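Ticket: Right hand lets go late after switching to Kesten planner
Component: grasp sequencing / hand driver
Status: open, workaround in place

Hi all, me again, sorry! I moved our pick-and-place demo over to the Kesten planner in January and most of it is lovely, but the release step is driving me up the wall. The arm gets to the drop pose, the planner says "done", and the open command for the right hand goes out late. By then the next move is already queued, so the wrist sets off with the fingers still closing down (brilliant).

The task is dead simple, one fruit and one plate, left hand minding the rim. What I've tried so far: restarted the hand driver, dropped the arm speed to 55 per cent, swapped the grasp config back to the old one. No change with any of them. The log looks like this every time:

planner: segment 14 complete
hand_r: open requested
planner: segment 15 start
hand_r: open acknowledged, 200 ms

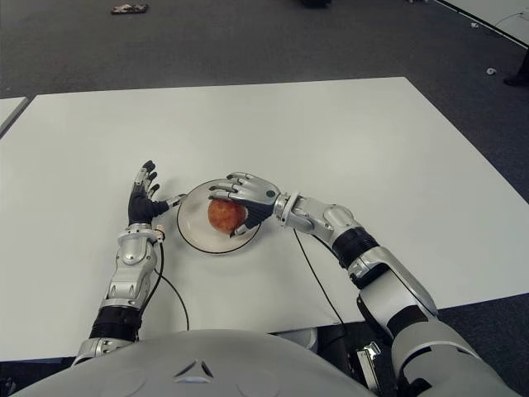
Majdi Nasrallah: Are you waiting on the acknowledgement or on the finger positions? Kesten treats a hand command as finished once it's been sent, unless you set the blocking flag. Worth checking both hands too, as the flag is set per side. Can you paste your sequence file?

Ooh, right, I'd no idea it was per side! Had a look and left was set to blocking and right wasn't, so I must have lost that line when I copied the file across from Skondgate. I've put it back and added a check on the finger positions before the next segment is allowed to start. In the log, segment 15 now waits for the open to finish, which is what I wanted all along.

One thing still bugs me though. The planner keeps the fruit in its list of attached objects for 2 seconds after the release, so it plans a great big detour round nothing. I'm clearing it by hand from the console for now, and I'd love a proper fix if anyone's got one. 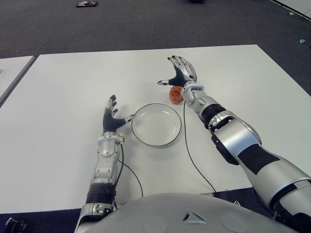
Attachment 2: right hand open over the fruit, left thumb on the plate rim

Leaving this open for the attached object bit. Sequence file is on the shared drive under Zemine, Majdi, shout if you can't get at it.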